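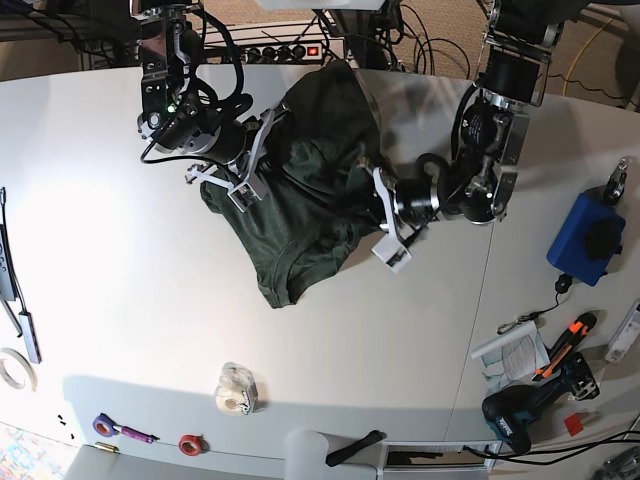

Dark green garment on the white work table, hem toward the front.

Segundo Escobar has written the garment care and folding instructions at Skaline since January. His current document covers knit tops only and runs to 77 pages. Most of it concerns what has to be done before the first fold.

"People start folding too early," Escobar said. "A shirt in a heap has no front and no back. You find the hem first. It's the longest straight edge on the garment and it gives you a direction."

His procedure is to locate the hem, run along it to a side seam, and follow the seam up to the sleeve. The shirt is then laid flat with the shoulders away from the worker. Layers that have doubled under are pulled out sideways. Lifting the whole shirt and dropping it again is allowed once.

He prefers a white surface. "Dark green or navy on a dark table, you lose the edge. On white you can read the outline and you can see where the fabric is standing up."

Tables made of two panels are acceptable if the joint is level. Escobar checks his with a fingernail. A raised joint catches thin cotton and shifts the lower layer, and the sleeves end up uneven.

The finished size in the instructions is set by the Asimeo shelf bin. An earlier version used the Nina bin, which was deeper, and the fold had one step fewer. Escobar tested the new fold on 91 shirts and rewrote the sleeve section after 72 of them.

Asked about folding boards, he said he had tried the Grokik model and returned it. "It works on a shirt that is already flat. Getting it flat is the part that takes the time."

The next section will cover long sleeves.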